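Loose wooden blocks, beads and short offcuts end up everywhere unless each kind has its own bin. These steps cover setting up small open-front bins on a work table and sorting into them.

## What you need

- Open-front plastic bins, one for each color or size
- White paper for lining
- Blue tape and a ruler
- A marker for labels

## Set up the table

1. Clear the top and wipe it down. Tape won't hold on dust.
2. Lay out a grid with the tape. The squares don't have to match, but each bin should fit inside one with 2 inches to spare.
3. Cut a sheet of paper to the floor of each bin and lay it in flat. Small pieces show up well against white.
4. Place the bins with the open lip toward you — you want to see in without tipping them.

## Sort

1. Start with one color and finish it before you pick up another.
2. Bring each block over the bin before letting go. Dropped from too high, small blocks bounce off the lip.
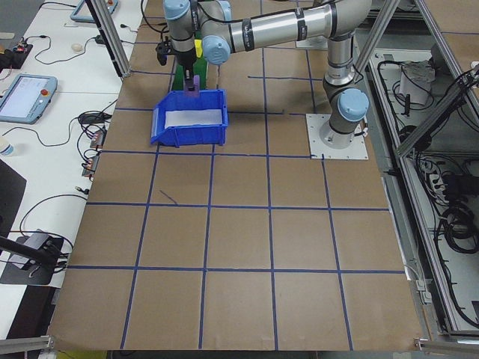

3. Stop when the bin is two layers deep. Any more and the bottom pieces get hard to find.
4. Write the color on a strip of tape and stick it to the side of the bin.

Change the paper when it gets dirty or starts to curl.

Kyriaki Tzanetos, Duvesstead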